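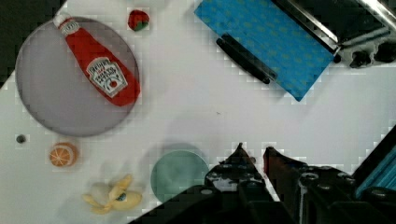

# Putting a play kitchen back in order

A play kitchen starts out as a kitchen and ends up as a pile. Ours took less than a month. What follows is the method I use to get the table cleared, the pieces sorted and the whole business put away in a state where somebody under five might want to get it out again.

It takes less time than you'd spend looking for the lid of the toy saucepan, which is under the couch.

## What you need

- A clear table, white or pale if you have the choice. Small green things vanish on dark wood.
- 2 shallow bins. Mine are the Kuvosard ones, which stack badly but slide nicely.
- A dish towel that has retired from real dishes.
- A bowl of warm water with a little dish soap.
- One big flat plate. More on that in a minute.

## Step 1: Get everything onto the table

All of it. Check the toy oven first, since small children regard an oven as a safe deposit box. Then check the real oven. I'm serious about this one -- a plastic croissant at 350 degrees is a smell you keep.

Don't sort yet. If you sort while you gather, you'll wander off with a pretend onion in your hand and come back an hour later with the laundry folded.

## Step 2: Use the plate as a parking lot

Put your biggest toy plate down on one side of the table. Anything tall or inclined to roll goes on it, lying down. Ketchup bottles are the usual offenders. A ketchup bottle stood upright in the middle of a sorting job will be knocked over by your elbow, and it will take the eggs with it.

Lay the bottle across the plate and leave it there. It's fine if an end hangs over.

## Step 3: Make three piles

**Food.** Anything pretending to be edible. The strawberry counts even though it's the size of a thumb and has been in the car, the bath and the dog.

**Tools.** Plates, pans, spoons, anything with a handle. Lay the towel flat and put these on it as you find them. The cloth keeps them from skating off the edge, and you can dry them on it later.

**Mysteries.** Half a Velcro pizza slice. A wheel. The thing that came in the Cekmont set and has never been identified. Keep this pile small and be ruthless with it.

## Step 4: Wash what can be washed

Plastic food gets a quick swish in the soapy water. Wipe wooden pieces with a damp cloth and don't soak them, or they'll swell and shed their paint. Felt food I shake out of a window.

Bottles with paper labels should be wiped around the label and never under the faucet. I learned this with a mustard that has been anonymous ever since.

Anything with batteries stays far away from the bowl. If your stove makes sizzling noises, go over the shiny parts with a barely damp cloth and then a dry one. Fingerprints come off well enough. The sticker residue is permanent and I've made my peace with it.

## Step 5: Dry and put away

Spread everything on the towel and give it an hour. Pieces with seams or squeaky bottoms need longer, so squeeze the water out first and leave them hole side down overnight.

Food goes in one bin, tools in the other. Big flat plates go underneath, small pieces on top. I tried labeled compartments once, with little drawings. They lasted until lunch.

If the towel is part of the play set (ours is, it serves as tablecloth, oven mitt and cape), fold it last and lay it over the food bin.

## A few leftovers

**How often?** I do it when I can no longer see the table. Your threshold may be higher, in which case congratulations.

**Should the kids help?** Yes, with gathering. They're quick and they know where things are hidden. Washing is also popular, though you'll want a second towel for the floor.

**What about missing pieces?** Wait two weeks before replacing anything. I bought a whole Gormont fruit basket to replace one banana, and the banana was in a rain boot. We now have plenty of bananas.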